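Tranmont Shared Kitchen
Fruit Table and Counter Check - with comments
Date of check: 2023-07-06
Area: prep table, fruit station, Julia's corner shelf

I love doing this one in July, when the fruit is at its best and the table gets used all day long! Anything marked OK needs no action. Anything marked FIX should be done before the next group comes in, and anything marked WATCH gets looked at again next time.

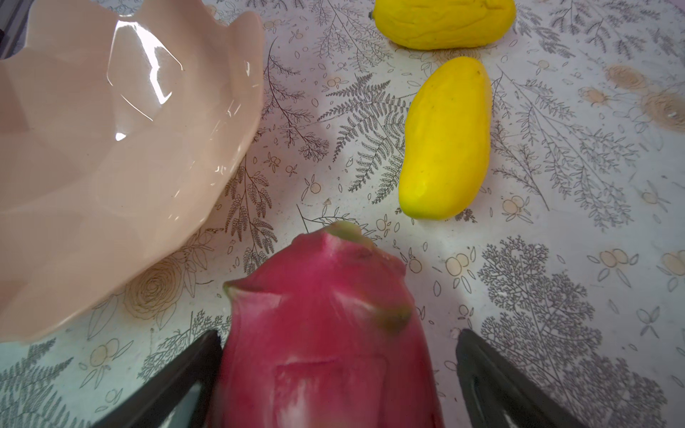
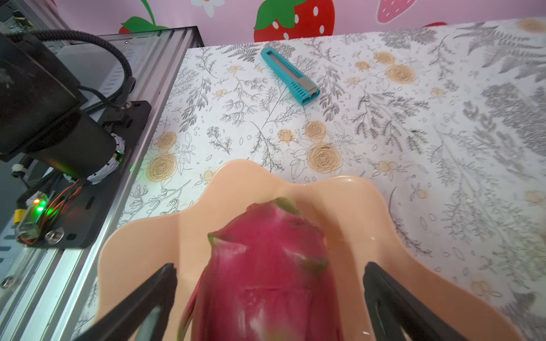 Dragon fruit and flower-shaped bowl, prep table.

1. FRUIT

1.1 Dragon fruit firm, no soft or sunken spots - OK
Pressed gently on all sides with a clean thumb. A little give is fine and means it's ready to eat. These are beauties and I would happily have taken one home.

1.2 Scales checked for dirt - OK
Grit likes to hide where the scale meets the skin. Rinse under running water and use the soft brush if you need to. Please don't pull the scales off to clean under them, as that can tear the skin.

1.3 Mangoes checked at the stem end - OK
No leaking, no sour smell. Mangoes go on eating duty first, dragon fruit second.

1.4 Whole fruit washed before cutting, peel or no peel - WATCH
The peel doesn't get eaten but the knife goes straight through it. Most people are great about this. The wall sign has faded and a fresh one would help.

1.5 Cut fruit covered and in the fridge - FIX
Found one tub of cut mango with no lid and no label. Thrown out. Write the time on every tub, even if you're sure you'll be right back.

2. BOWLS

2.1 Rims free of chips and cracks - OK
Run a finger slowly around the whole edge, dips included. The wavy rims are so pretty and they do take longer to check than a plain one. Take the extra minute.

2.2 Inside surface clean, no film - OK

2.3 Bowls dried before going back on the shelf - WATCH
Two came off Julia's corner shelf still damp underneath. Turn them over on the rack and leave them 30 minutes, or use a fresh towel. Not the towel from the oven handle, please!

2.4 Bowls not overfilled - OK
Fruit should sit below the rim. A mango that rolls off the pile usually goes all the way to the floor.

3. TABLE SURFACE

3.1 Surface wiped, no sticky patches - OK
The fern and rose print is lovely but it hides small spills. Look along the surface from low down at one end and the juice shows up right away. Magenta juice left overnight is a real pain to get out.

3.2 Surface lies flat, no lifted corners - OK

3.3 Edge of table clear for reaching and passing - OK
Much better than last time. Thank you to whoever moved the stack of trays.

4. BLADES

4.1 Utility knife kept off the fruit table - FIX
The turquoise one belongs in the box-opening drawer. It cuts cartons and tape, so it shouldn't share a table with food. Slide the blade in fully before you put it down, every time, even for a second.

4.2 Kitchen knives in the block, handles dry - OK

4.3 Cutting boards, no deep grooves - WATCH
The Frei board has a groove near the handle hole that holds water. Fine for bread. I'd stop using it for fruit.

4.4 Box of bandages stocked - OK
11 left, plus finger cots. Reorder when it gets down to five.

5. FLOOR AND SINK

5.1 Floor dry between sink and table - FIX
Small puddle by the sink leg, wiped up. It came back while I was checking the shelf. Could be the trap, could be the sprayer dripping. Put a dry cloth under each and see which one gets wet.

5.2 Peel bin emptied, lid closes - OK
Fruit flies are out in force in July and the new Nalent lid fits really well. Big improvement!

5.3 Hand soap and paper towels - OK

SCORE
90 out of a possible 102. That is our best result for the fruit table so far and I'm thrilled with it. The 12 lost points are four each for 1.5, 4.1 and 5.1.

TO DO
Label and lid for every tub of cut fruit
Utility knife back in its drawer
Find the drip at the sink
New wash-first sign, bigger letters
Frei board moved to the bread shelf

Initial next to each item when it's done and leave this sheet on the clip by the door.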